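Das Heimatforum Trukemon zieht um. Kurz vor neun Uhr abends kam die Meldung im Plauderbereich: alter Server wird abgeschaltet, neuer läuft bei Jolleck. Termin: Mittwoch. Bis dahin kann weiter geschrieben werden, auch im endlosen Faden mit den Liedern und Abzählreimen aus Bednárik.

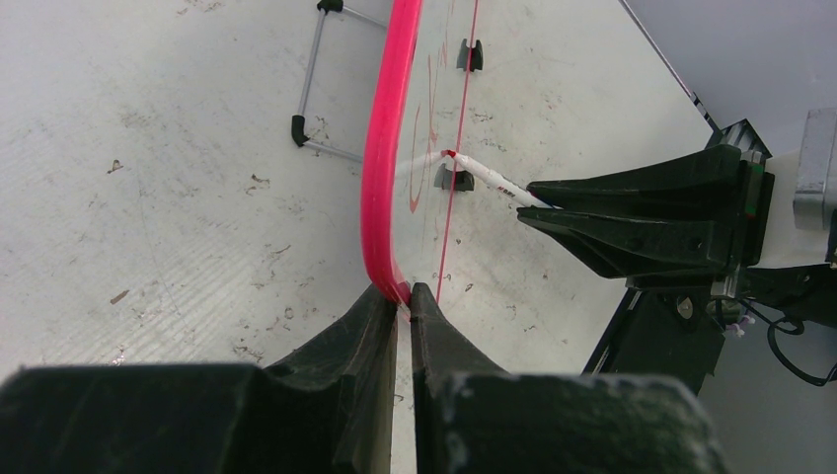 Danach ist für 2 Tage alles nur lesbar. Private Nachrichten gehen nicht mit, wer was behalten will, muss selber sichern. Bilder in alten Beiträgen über 5 MB fallen ebenfals weg.
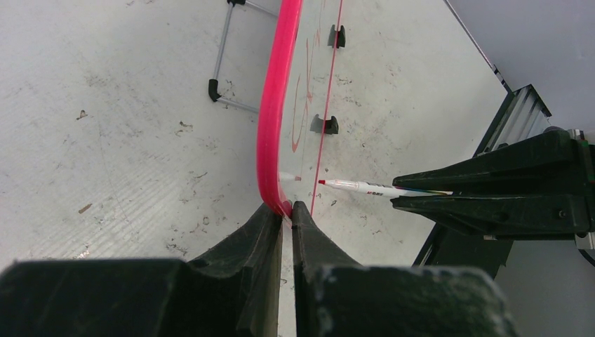
## Streit um den Reimefaden

Umstritten: die Straßenerinnerungen und der Reimefaden sollen zusammengelegt werden. Abstimmung läuft, drei Möglichkeiten, Ergebnis noch offen. Ton bisher freundlich, meistens.

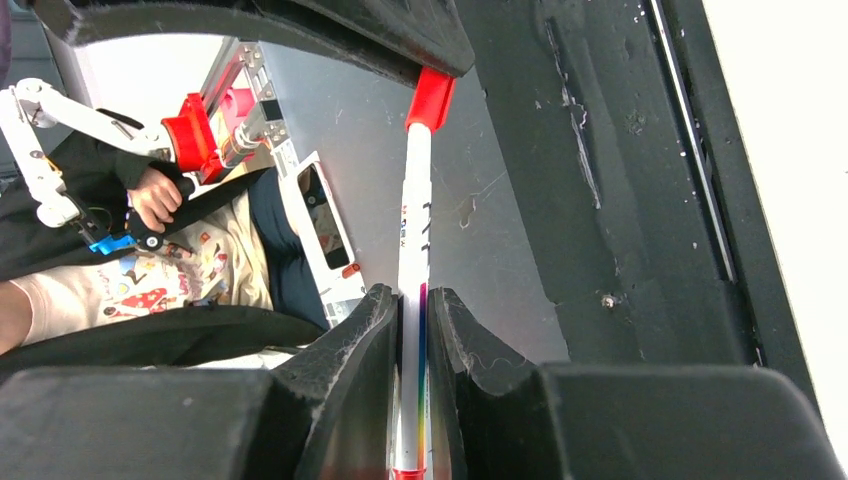 Man finde doch jetzt schon nichts wieder, schrieb am Abend eine Stimme aus Jesuvton, und wer nach einem Wiegenlied suche, lande bei den Genesungswünschen. Bitte getrennt lassen. Viel Zustimmung dafür, ein paar Gegenstimmen. Die Moderation will sich dazu noch äussern.

Anmeldung nach dem Umzug mit altem Namen, aber neuem Passwort. Link kommt per Mail, auch im Spamordner nachsehn.
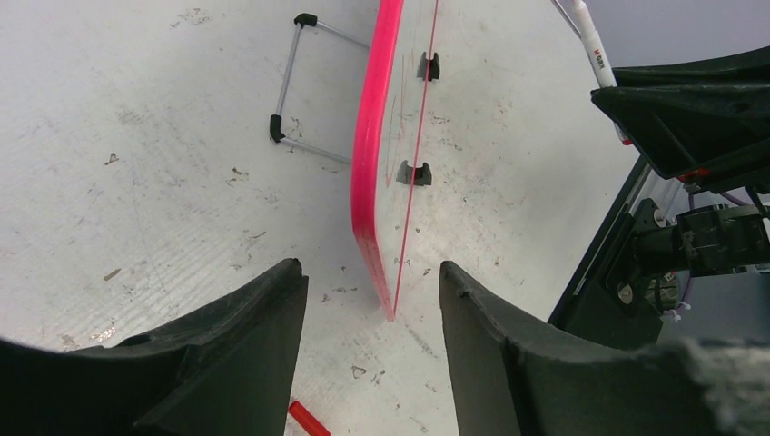 *Weiße Tafel mit pinkem Rahmen.*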